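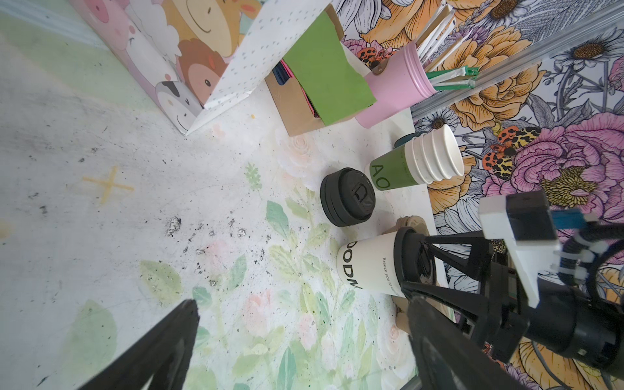

My sister thinks I should throw out all the cups and be done with it. She said so over the phone, before I had finished telling her which cups.

"They're paper," she said. "They had one job."

I explained that the party supplies had come home from Rimum with me in February, when the office closed, and that a person doesn't abandon paper cups to a landlord. There was a gift bag, too, and the colored paper, and enough straws to drain a pond.

"What did they pay you in severance?"

"Eight hundred dollars."

"And the cups."

"And the cups," I said.
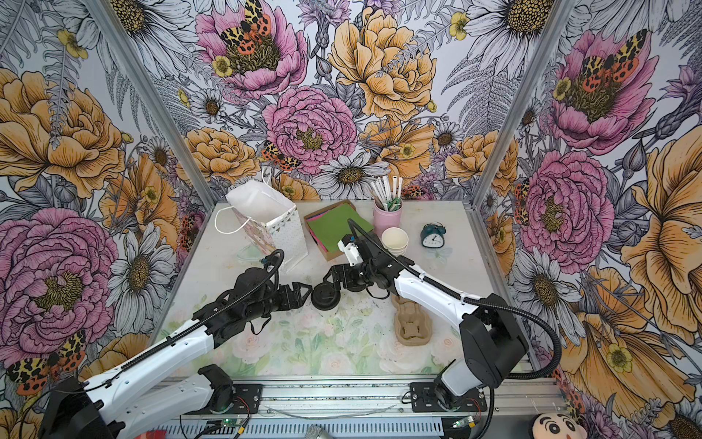
I put the phone on speaker and made my case. White cups nest in white cups. Green paper stays in the cardboard tray on top of the pink, where it can't fade. Straws stand up in the pink cup, because straws lying down in a drawer look like evidence. The moths on the wallpaper watched all of this with their usual disapproval. I had hung that paper myself at 2 in the morning after the layoff, and I still believe the moths were smaller in the store.

"Who's coming?" my sister asked.

I said it wasn't that kind of tidying.

"So it's for no one."

"It's for the next party."

She let that sit for what the phone later claimed was 10 seconds. In our family that counts as a eulogy.
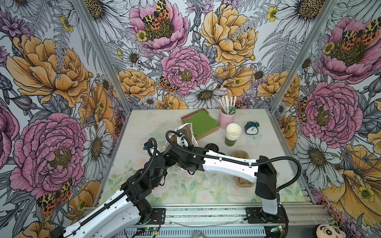

By then I had opinions about stacking order, and I shared them. She put me down on her counter and ran the dishwasher. When she came back she asked, in the voice she uses for dogs at the vet, whether I had any plans for Thanksgiving.

I told her I might host. I had the cups.

"Fine," she said. "I'll bring real ones."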